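Search this site Search Advanced search Go

4.2 Contact-phase gating from the wrist view

The policy described in Section 3 produces a chunk of joint targets at every planning step, and the low-level controller tracks the chunk without questioning it. For free-space motion this is adequate. Near small rigid containers it leads to a common failure in which the gripper descends correctly, closes early, and catches a wall or lid edge along with the target. We call this a co-grasp. A co-grasp is hard to detect after the fact from motor current alone, because the current profile of a finger stalled on a thin plastic wall looks much like that of a finger stalled on the object.

We therefore place a gate between the policy and the gripper command. The gate, implemented as a node in the Ladard runtime, takes the current wrist image, the gripper opening, and the next 6 actions in the chunk, and returns one of three labels: approach, align, or close. Arm targets pass through the gate unchanged. Gripper targets pass only if the label is close; otherwise the last opening is held. The gate never opens or closes the gripper on its own, so a policy that has learned to wait is not affected by it.

The gate is trained on 2,957 labeled steps drawn from the Kellow demonstrations. Labels were assigned by replaying each episode and marking the first step at which both fingertips were placed on opposite sides of the target with no part of the container between them. Steps before that point were split into approach and align by the height of the palm above the table. We hold out 309 steps for validation, taken from episodes that do not appear in the training portion. Step-level splits gave misleading results in early tests, as neighboring steps are close to identical.

Figure 3 shows the type of input that makes this labeling difficult. The fingers are spread on either side of the tray and the marker lies between them, so a rule based only on image position would label the step as close. The tray's dividing walls also lie between the fingers, and the tip of the right finger overlaps the edge of the open lid. Under our definition the step is labeled align.

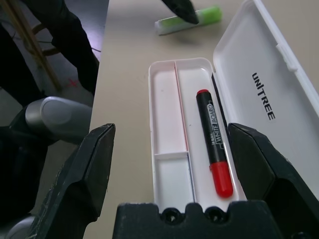 Figure 3. Wrist view, pencil case task. Gripper open, whiteboard marker in the right compartment of the tray; label: align.

Two properties of this view shaped the network design. First, the gripper itself covers a large part of the lower image and falls in deep shade. Masking it out with a fixed template removed the fingertip pixels that carry most of the useful signal, so we keep the full image and instead supply the gripper opening as a separate input. Second, the second gripper can enter the same view, as at the top of Figure 3, where its fingertip is at the green-and-white object. An early version of the gate responded to whichever fingertip had the stronger edge contrast. We now give the network the projected position of its own fingertips, computed from forward kinematics, as two added heat map channels. This keeps the two arms' decisions apart — each arm runs its own copy of the gate and neither reads the label of the other.

The scheduling of the gate needs some care. Policy inference and gate inference share one accelerator, and Avov, our action server, gives priority to the policy. If a gate result arrives late, the controller uses the previous label for one more control tick and then falls back to align. We preferred this to a blocking call. A blocked gripper command also blocked the arm targets in the same message, and the resulting pauses were visible as jerks at chunk boundaries.

We compare three settings on 108 trials with matched starting layouts: the policy alone, the policy with a hand-tuned height threshold in place of the gate, and the full method. The layouts are generated with Fagundes and stored with the trial logs. Co-grasps are scored from the recorded wrist video by the criterion used for labeling. The height threshold is tuned on the pencil case task only and then applied to the other containers without change, which puts it at a disadvantage for deeper trays — we report results per container for that reason, in Section 5.1.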